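News / Research and Residencies

Wemaser announces research commission on the Gebru brickfields

The Wemaser Centre for Art and Research has awarded its next long-form commission to artist Yurani Bedoya and historian of labour Roland Greenwood, whose joint project will examine the rise and closure of the Gebru brickfields and the settlement that grew up beside them. The commission runs for 2 years and will conclude with an exhibition, a publication and a public archive.

The project, titled Slow Firing, takes as its starting point the clay pits that supplied brick, drainpipe and roof tile to the district for several generations. The pits were worked by families who leased both their cottages and their drying sheds from the Prasteo estate, under agreements that tied rent to output. When the estate sold the works to the Vadgate Company, those agreements were replaced by piece rates, and the cottages were offered back to their occupants on short-term leases that few could afford to renew. Slow Firing considers how this change was recorded, both in the company's books and in the bricks themselves, many of which carry the marks of the individual moulders who made them.

Central to the research is a ledger held in the Vadgate papers, which lists 1,007 named workers over the final period of production. Of these, 707 appear with a trade beside their name: moulder, setter, burner, carter, off-bearer. The remaining 300 are entered by surname and wage only. Mr. Greenwood has previously written on the unnamed trades of the clay industry and will lead the effort to trace these workers through parish registers, school rolls and the records of the district hospital.

"The ledger is a document of payment, and it describes people only so far as payment required," said Mr. Greenwood. "We would like to put it beside other kinds of record, including the ones families have kept for themselves."

Ms. Bedoya's contribution will centre on the material itself. Working with clay dug by permission from the edge of the old north pit, she will produce a series of unglazed forms based on the moulds, gauges and carrying boards described in oral accounts of the works. The pieces will be fired in a clamp kiln, a temporary structure built from the unfired bricks it is intended to bake. The method was used at Gebru before the permanent kilns were constructed, and continued on a small scale for some years afterward. Its results are notably uneven, with bricks at the outer face of the clamp often left soft and pale while those near the fire holes distort or fuse. 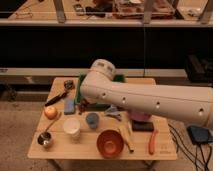

The uneven yield of the clamp was also a source of dispute. Under the estate, losses were shared between the moulder and the landlord. Under Vadgate, they were charged to the moulder in full, and correspondence in the company papers shows repeated appeals against deductions for bricks judged to be unsaleable. Ms. Bedoya intends to retain every piece from each firing, including those that crack or collapse, and to exhibit them in the order in which they were stacked.

"I am interested in who was made to carry the cost of a bad firing," Ms. Bedoya said. "The discarded brick is part of the wage history of the place. A good many of the garden walls in the settlement are built from it."

The commission will be overseen by Ineke Mulder, Head of Programmes at Wemaser, with curatorial support from Meron Moges. Ms. Moges joined the centre last autumn and was responsible for the recent season on inland waterways and public land. She will edit the accompanying publication, which is to include new essays, a glossary of brickmaking terms and a selection of transcribed letters from the Vadgate papers.

Ms. Mulder said the selection panel had been persuaded by the close relationship between the archival and studio components of the proposal. "The panel received a number of strong applications concerned with extraction and its aftermath," she said. "Slow Firing was distinguished by its attention to tenancy — to the question of what it meant to live on the ground that was being dug. The centre is pleased to support work of this kind over a period long enough for it to be done properly."

Mohsin Shaikh, a conservator of architectural ceramics, will act as technical adviser to the project. Mr. Shaikh will analyse samples from surviving buildings in the settlement and compare them with test pieces made by Ms. Bedoya, with the aim of establishing which seams of the north pit were in use at different stages of production. His findings will be published separately as a technical report and made available to local heritage groups and to owners of brick buildings in the district.

A series of public events will accompany the research. The first, an introductory talk by Mr. Greenwood and Ms. Bedoya, will take place in the Wemaser lecture room in March, beginning at 6:30 p.m. Guided walks of the brickfields are planned for the spring, subject to ground conditions, and the first clamp firing will be open to visitors during daylight hours. Admission to all events is free, although places on the walks are limited and must be reserved.

The centre also invites contributions from residents and former residents of the Gebru settlement. Photographs, letters, rent books, tools and marked bricks may be brought to the reading room for copying or recording during regular opening hours. Items will be returned to their owners, and contributors may choose whether their names appear in the public archive. Those unable to travel may arrange a recorded conversation by telephone through the programmes office.

Further details of the exhibition, including its dates and touring venues, will be announced once the first season of firing has been completed.

Contact the Programmes Office | © Wemaser Centre for Art and Research | Back to top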